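Where Does Marble Come From?

Marble is a kind of rock. People have used it for a very long time to make statues, floors, stairs, and the tops of kitchen counters. It feels smooth when it has been polished, and it often has lines or cloudy patches running through it.

Marble does not start out as marble. It starts out as a different rock called limestone.

From shells to limestone

Long before there were people, warm, shallow seas covered many places that are dry land today. Tiny animals lived in those seas. Many of them had shells or hard parts made of a mineral called calcite. When the animals died, their shells sank to the bottom.

Year after year the shells piled up. Water and waves broke many of them into small bits, like sand or mud. New layers pressed down on the old ones and squeezed the water out. Minerals in the water glued the bits together. After a very long time the layers became hard rock. That rock is limestone.

If you look closely at a piece of limestone, you can sometimes find the shape of a shell in it. A shape like that is called a fossil.

From limestone to marble

The outside of the Earth is made of huge slabs of rock called plates. The plates move very slowly, a few inches in a year at most. When two plates push against each other, the rock between them can be folded, lifted into mountains, or pushed far down under the ground.

Deep underground it is very hot, and the rock above is very heavy. Limestone that gets pushed down there starts to change. It does not melt. The little grains of calcite grow into bigger crystals that fit together tightly, like the pieces of a puzzle. The old shells and layers usually disappear. Now the rock is marble.

Rock that has been changed by heat and squeezing is called metamorphic rock. "Metamorphic" comes from Greek words that mean a change of shape. Slate is another metamorphic rock. It starts out as mud or clay. 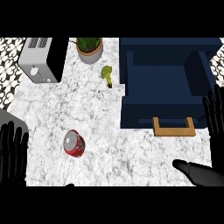
Pure marble is white all the way through, because pure calcite has no color of its own. Most marble is not pure. Clay, sand, or bits of other minerals were mixed in with the limestone, and when the rock was heated and squeezed, they got pulled out into streaks. The streaks are called veins. A white countertop with gray veins, like the one under the toaster, has the look many people think of first when they hear the word "marble." Gray often comes from tiny amounts of carbon. Iron can turn marble red, pink, or yellow. A mineral called serpentine can make it green.

No two blocks have the same veins. When a block is sliced into thin sheets, though, two sheets that were next to each other look very much alike. Builders sometimes open them up side by side like the pages of a book, so that the veins on one side mirror the veins on the other. This is called book matching.

Getting marble out of the ground

A place where rock is cut out of the ground is called a quarry. Some quarries are open pits with steps as tall as a house. Others are tunnels that go into the side of a mountain.

In old times workers cut a line of holes in the stone and hammered wooden wedges into them. Then they poured water over the wedges. The wood swelled up and the rock split along the line. It was slow and dangerous work.

Today workers use a long loop of steel wire with bits of diamond on it. Two holes are drilled so that they meet inside the rock, and the wire is threaded through. A machine pulls the loop around and around, and it cuts through the stone. Water is sprayed on the wire the whole time to cool it and keep the dust down.

Witold Kaczorowski worked at the Hikcombe quarry for 23 years. He remembers the noise best. "You wore ear covers all day and you talked with your hands," he says. "One arm up meant stop. Everybody knew that one."

A block is usually too big to lift by hand or even with a small crane. Marble is heavy. A piece the size of a big suitcase weighs more than two grown-ups. Blocks go onto strong trucks, and the trucks drive slowly down to the cutting shop.

At the cutting shop

In the shop, a large saw with many blades cuts the block into flat sheets called slabs. The saw moves back and forth, and a thick block can take many hours.

Next, the slabs are polished. The machine starts with rough pads that take off the saw marks. Then it changes to finer and finer pads, until the stone shines. If the polishing stops early, the surface stays dull and soft-looking. That finish is called honed.

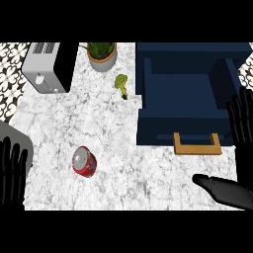 After polishing, each slab is cut to the size that is needed. A hole may be cut for a sink. The edges are rounded a little so that they are not sharp. Iwona Jasińska, who measures kitchens for a stone shop, makes a thin pattern of every counter before anything is cut. Walls are almost never perfectly straight, she says, and stone does not bend.

Is marble hard?

It is harder than your fingernail but softer than a steel knife. Scientists test this by scratching one thing with another. They use a list called the Mohs scale, which goes from 1, the softest, to 10, the hardest. Calcite is a 3. Diamond is a 10.

Because marble is fairly soft for a stone, it is good for carving. It also scratches more easily than granite does.

Marble has another weak spot, and that is acid. Lemon juice and vinegar are both acids. If they sit on polished marble, they eat away a tiny bit of the surface and leave a dull mark. Rain is slightly acid too, so old marble statues that stand outdoors slowly lose their sharp noses and fingers.

Something to try

Ask a grown-up for a small piece of limestone, marble, or plain white chalk that is made from real chalk rock. Put it in a glass and pour in enough vinegar to cover it. Watch for bubbles. The bubbles are a gas called carbon dioxide. The vinegar is breaking up the calcite, and the gas is let go. An eggshell will do the same thing, and you probably have one of those at home.

Words to know

Calcite – the mineral that limestone and marble are mostly made of
Fossil – the shape or remains of something that lived long ago
Metamorphic – changed by heat and pressure
Quarry – a place where stone is cut from the ground
Slab – a large flat piece of stone
Vein – a streak of a different color in the rock

Written by Urszula Szczepańska. Last changed August 7, 2005.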